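HSP 101: Introduction to Supply and Storage
Course handout, Unit 4: Receiving Goods
Instructor: Barrett Kasprzak
Office hours: Saturday, 10:00 a.m. to noon, MacKinnon Hall

Purpose of this unit

Units 1 through 3 dealt with purchasing: how a buyer decides what to order, from whom, and on what terms. Unit 4 begins at the moment the order arrives at the building. Students should read this handout before the lecture and bring it to the tutorial, where the Plarness case will be worked through in groups.

Receiving is the point at which responsibility for goods passes from the carrier to the buyer. Until the delivery note is signed, a shortage is normally a matter for the supplier and the carrier to settle. After it is signed without comment, the buyer may find it very hard to make a claim. For this reason the signature is treated in this course as a business decision, and students will be expected to say in each case who was entitled to give it.

4.1 The three documents

Every receipt is checked against three papers. The purchase order states what was asked for. The delivery note states what the supplier claims to have sent. The receiving report is written by the buyer's own staff and states what was in fact found. In many small businesses the receiving report is skipped and the delivery note is simply filed with a check mark on it. This practice saves a few minutes a day and removes the only independent record.

A blind receipt is one in which the clerk is given the purchase order with the quantities left off. The clerk must then count or weigh the goods in order to complete the form. Blind receipts are slower, and they are recommended for goods of high value or for suppliers with a record of short deliveries.

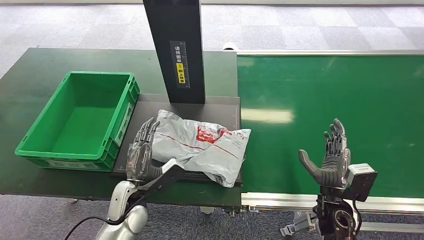

Reading time: 4 minutes

4.2 Count, weight and condition

Goods sold by the piece are counted. Goods sold by weight are weighed, and the weight of the container is subtracted. The weight of the empty container is called the tare. Where containers are of one standard type, the tare may be posted at the receiving point, but it should be checked again whenever a new type comes into use.

Condition is recorded separately from quantity. A delivery may be complete in number and still be unfit for use. The receiving report should state what is wrong in plain terms ("corner crushed, contents leaking") and should avoid general words such as "poor" or "damaged."

4.3 Case: Plarness

Plarness is a catering supplier that buys dried fruit from two growers, Kekness and Skonari. In November it ordered 2,000 pounds from Kekness, to be delivered in a single load. The delivery note gave the full amount. The clerk on duty weighed the load and found it 137 pounds short, but signed the note without comment because the driver was in a hurry - and entered the shortage only in the receiving report.

Kekness sent an invoice for the full order. Plarness paid for the weight received and attached a copy of the report. Kekness replied that its own note had been signed as correct. In the same month Skonari delivered 800 pounds, and the clerk wrote "subject to weighing" beside the signature.

Questions for the tutorial

Which of the two deliveries leaves Plarness in the stronger position, and why?
What weight should be given to a receiving report that the supplier has not seen?
Draft a short instruction to receiving staff that would prevent the first problem without keeping drivers waiting.

4.4 Reading and assignments

Read Chapter 6 of the course packet, leaving out the section on bonded goods, which will be covered in Unit 7. Written answers to the third tutorial question are to be handed in at the start of the next lecture and should not exceed one page. Late work is accepted only by prior arrangement with the instructor.

Students who missed the Unit 3 quiz may take it during office hours. Please bring a student card.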